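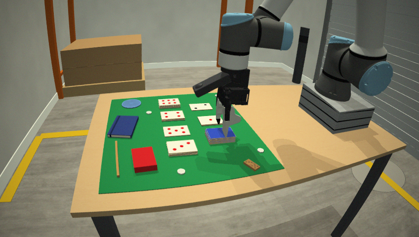
Image: Bravham

BRAVHAM TO RELEASE SECOND VOLUME OF ANIMAL ENCOUNTER STORIES IN SEPTEMBER

Bravham will publish Night Crossings, a collection of 52 short accounts of meetings between people and wild animals, in September. The book is edited by Marilou Calimlim and runs to 200 pages.

The accounts were selected from 500 submissions received during an open reading period. Each entry is between two and six pages long and is followed by a note giving the common name of the species, the habitat and the season. Foxes, barn owls, river otters and toads appear most often. Domestic animals are excluded, apart from one chapter on feral goats.

"We asked contributors to keep to what they saw and heard," said Calimlim. "Where an animal's behavior has more than one likely explanation, the note says so."

Entries are arranged by hour of the day, beginning at dusk and ending at noon. A species index and a short reading list follow the last chapter. The text is set in Zallov, a typeface with open letterforms chosen for readability at small sizes.
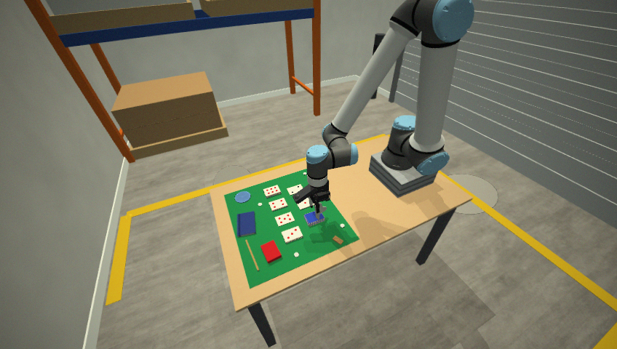

Formats and availability

The book will be issued in paperback and as an e-book. An audio edition, recorded by Karamanlidis Audio, will follow and will contain 140 minutes of selected chapters – the notes are supplied as a separate text file. Trade orders are handled by Telent Distribution. Returns follow the standard terms for the Bravham nonfiction list.

Review copies are available to newspapers, magazines, libraries and broadcasters. Requests should state the name of the publication, the format required and a delivery address. Extracts of up to 500 words may be reprinted without charge, provided that the contributor, the editor and the publisher are credited.

Contact: Bravham Press Desk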